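Home Opinion Local Letters Subscribe

Bring back the late library. That's my whole argument, you can stop reading now if you're busy, and you are busy, which is sort of my point.

Illcombe library used to shut at 10 on weeknights. Since June it's been half past five. Who gets there by half past five? Not anyone on shift work. Not my neighbour, who gets the 36 bus home from Komevstead and walks in the door at seven.
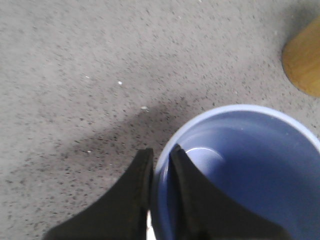

And don't tell me it's all online. Half the kids in our street do their homework on a phone with a cracked screen. They want a desk. A heater. Somewhere to sit that isn't the servo carpark.

Council says numbers were low. Well, it was 14 people on the last late night, I was one of them. Fourteen people with somewhere to go. Thats a good night in my book.
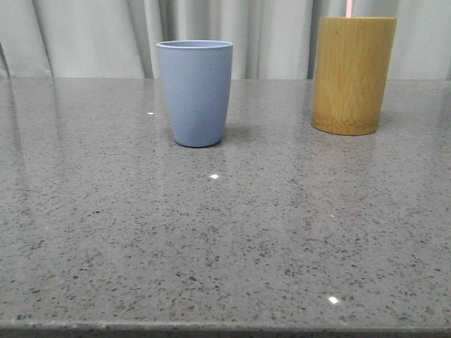

What would it cost to open late again?

Two extra staff shifts a week and the lights. Council hasn't put a figure on it, and it should.

I'd take even one night. Tuesdays, say. Start small, leave it a full year, put a sign up so people know its on. The last lot of hours changed with a notice taped inside the door, facing in.

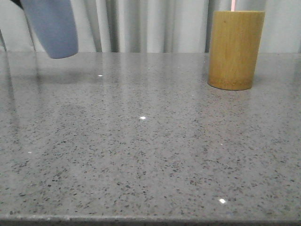

Akua Boateng
Opinion columnist

Anyway, the next council meeting is open to the public. Go along if you can. It starts at four in the afternoon, of course.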